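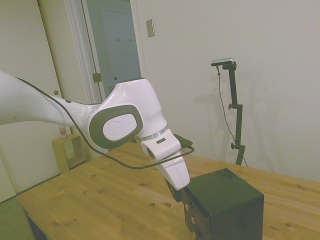

4. Preparing your collection for the showroom portal

4.1 Before you start

The Moslow portal accepts childrenswear and accessories for the February order period. You need your brand login, the final line sheet and the size chart. Please close the old season first — two open seasons under one brand will mix the prices.

4.2 Creating the season

1. Log in and choose Collections, then New season.
2. Write the season name as it must appear to buyers. It can not be changed after the first order.
3. Select the size range. For baby styles use months, for kids use years.
4. Upload the line sheet. One file can hold up to 200 styles.
5. For each style, add the fabric composition and the wholesale price.
6. Press Check. Styles with missing data are shown in red.
7. Press Publish.

Note: A color name can have maximum 6 words. Longer names are shortened on the order form.

Caution: Do not press Publish twice. The second time sends a new invitation to all your buyers.

4.3 Showroom appointments

Buyers from Fallcombe and Clistbridge book by their own agents. For the other regions, write to Rosângela Lacerda before 6 p.m. and attach the season code.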